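Arnora Tabletop Cell: Setup and Care FAQ

Last revised 6/29/19

Applies to the single-arm Arnora cell with the Zandex two-finger gripper and the Wieser wrist camera. Utareck controllers with firmware older than release 115 use a different menu layout; the steps are the same but the names of the screens are not.

Installation

What surface does the arm need?
A rigid table, bolted or weighted, with a plain matte top. White is the usual choice. A glass top will pass the stiffness check but gives poor depth readings and is not supported.

How level must the table be?
Set the level on the base flange, then on the four corners of the top. The bubble should stay inside the inner ring at every position. Shim the feet and leave the base flange alone. The flange is machined flat at the factory and shims under it work loose.

Can the controller sit on the same table?
No. The fan is strong enough to show up in the wrist force readings. Put the controller on the floor or on a separate shelf within reach of the supplied cable.

Which bolts hold the gripper?
Four M5 bolts through the adapter ring. Tighten in a cross pattern, first by hand, then with the torque driver at the value stamped on the ring. Do not use thread locker on the adapter ring. It is permitted on the finger mounts.

Wrist camera

Where should the fingers appear in the camera view?
At the bottom center, coming together toward a point. With the gripper closed, the gap between the fingers should run close to vertical. If it leans, loosen the two clamp screws on the camera bracket, turn the bracket until the gap stands straight, and tighten again. Then run the hand-eye routine. A bracket that has been moved at all needs a new calibration, even if it was put back by eye to the same mark.

Why is the view soft when the arm is moving?
The default exposure is set for dim rooms. Shorten it on the Camera screen and add light to make up the difference. Two diffuse panels above the table are better than one bright lamp. Some softness during fast travel is normal and does not affect grasp planning, which uses only images taken after the arm has settled.

The planner rejects shiny dishes. What can be done?
Polished steel throws back the lights and the arm itself. A strong highlight on a rim can be read as an edge, or can hide one. In order:

Move the panels outward so the reflection falls away from the side where the fingers come down.
Lower the gain before lowering the exposure.
Turn on Highlight Mask on the Vision screen and set it to 200.
If the dish is still rejected, teach it by hand as a fixed object.

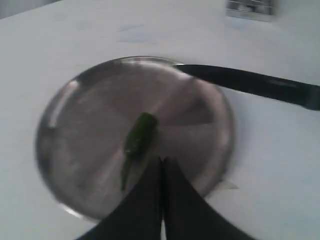

Small items lying on metal need a further step. A dark, glossy item takes on some of the brightness of the dish under it, and the outline found by the planner may come out short at the thin end. Teach the grasp point on the thickest part of the item and set the approach straight down. Long items should be gripped across the body, with the fingers turned to match, so that the ends are free to swing without touching the rim.

What about tools left across the edge of a dish?
Treat them as obstacles. A knife that rests on a rim sits higher than the table and will be missed if the obstacle height is left at zero. Enter the rim height plus the thickness of the tool. If the cell is meant to pick up the tool, teach that move first and clear it before any other grasp in the same dish.

Gripper

How often should the fingers be cleaned?
At the end of each day of food handling, and any time the grip test fails. Wipe with a lint-free cloth and mild soap, then with clean water. Keep alcohol off the pads. It hardens them.

When should the pads be replaced?
When the grip test fails twice after cleaning, or when a fingernail catches on a groove in the pad. Order pad set 3277. The set includes both pads, new screws, and a foam strip that belongs to an older model and can be thrown away.

The fingers do not meet at the tip. Is this a fault?
Usually it is a loose finger mount. Close the gripper on the 5 mm gauge block and look at the gap from the side. If the block is held at the tips and loose at the root, or the other way around, reseat both fingers and repeat. If the gap remains, the drive nut is worn and the gripper should come in for service.

Does a new set of pads need a new calibration?
Run Zero Gripper only. Hand-eye calibration is not affected.

Table and work area

Do stains on the table matter?
Pale marks seldom do. Dark or saturated marks can be picked up as objects, mostly at low light. Clean the top with soap and water, then capture a new background image with the table empty. If a mark will not come off, capture the background with the mark in place and the planner will ignore it from then on.

Can other equipment stay on the table?
Yes, if it is outside the working radius and has been entered in the scene file. Anything near the far edge should be fixed down. Equipment that shifts after the background capture will be reported as an unknown object on the next start.

Faults

Error 115 at startup
The wrist camera was not found. Check the connector behind the adapter ring. It is keyed but can be forced in a half turn off, and a bent pin is the common result.

The arm stops above the dish and does not descend
The planned finger path meets the rim. Turn the grasp angle, or move the dish toward the base, and plan again.

The gripper closes but reports no object
The force threshold is too high for a light item. Lower it one step at a time on the Gripper screen and run the grip test after each change. Save the value under the item name so that it does not carry over to heavier items.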